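**Status:** maintained. Last reviewed Jan 23, 2024.

# Umance Suture Thread Glossary

Umance is a plain-text glossary of terms used for suture materials, needles and knots. It holds 239 entries in a single tab-separated file, plus a small command-line lookup tool called `vik`. The glossary is meant for translators, medical editors and people who build search indexes over product catalogs. It is a language resource and gives no clinical advice.

## Contents

- `terms.tsv` - the glossary itself, UTF-8, one entry per line
- `variants.tsv` - spelling variants and older names, keyed to `terms.tsv`
- `vik/` - lookup tool
- `CHANGES.md` - list of edits by release

## Columns

| Column | Required | Notes |
|---|---|---|
| `id` | yes | stable, never reused |
| `term` | yes | US spelling, lower case unless a proper name |
| `class` | yes | `material`, `needle`, `knot`, `stitch` or `size` |
| `definition` | yes | one sentence, 36 words at most |
| `see_also` | no | ids separated by a semicolon |
| `status` | yes | `current`, `dated` or `disputed` |

Empty optional fields are left blank. Do not write `NA` or a dash in them. The loader treats both as text.

## Scope

Entries cover absorbable and nonabsorbable materials, monofilament and braided construction, needle point shapes, needle curvature, and the common interrupted and continuous stitches. Staples, clips and tissue adhesives are out of scope. Size designations follow the zero notation (`2-0`, `3-0`) and are stored as strings. Some spreadsheet programs turn these into dates on import, so set the column type to text first. 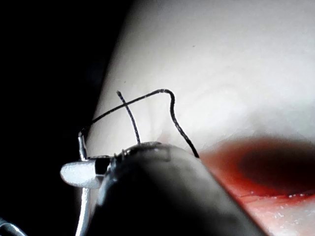
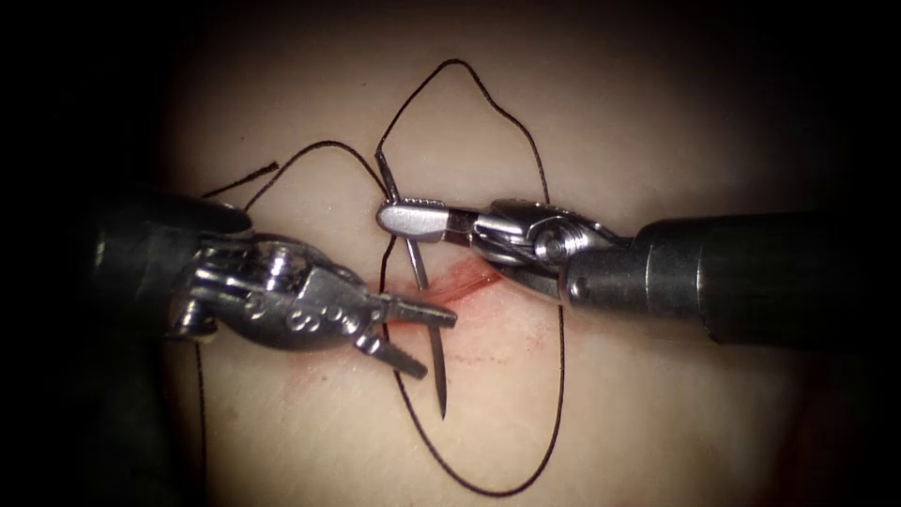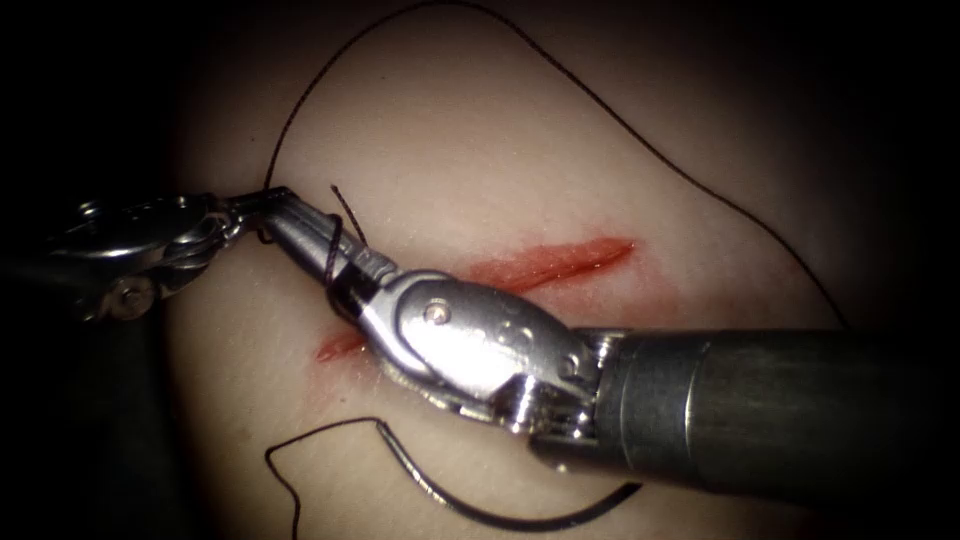
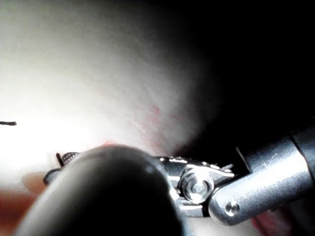 *Metal instruments at close range.*

## Lookup tool

`vik` needs no outside packages. Run it from the root folder:

```
python vik/vik.py "surgeon's knot"
python vik/vik.py --class needle curved
python vik/vik.py --status disputed
```

Matching ignores case and treats straight and curly apostrophes as the same character. By default the tool prints the first 500 characters of output. Use `--full` to lift the limit.

## Editing rules

1. Define the term without using it in its own definition.
2. Put regional names in `variants.tsv`. They do not get a separate entry.
3. Use `disputed` only when two sources give definitions that cannot both hold.
4. Product names are not accepted as terms - use the generic material name.
5. "Running stitch" and "continuous stitch" stay as separate ids until issue 36 is closed.

## Known problems

- `see_also` links are one-way in the `knot` class.
- Two entries under `size` share a definition. One will be retired in the July release.
- The Hotik converter writes a byte order mark at the start of the file, which breaks the first `id`. Strip it before loading.
- Almost all `dated` entries lack a pointer to the current term.

## Downstream formats

The Gillusex export is built from `terms.tsv` and should not be edited by hand. It drops the `status` column and sorts by `term`. To rebuild it:

```
python vik/export.py --format gillusex
```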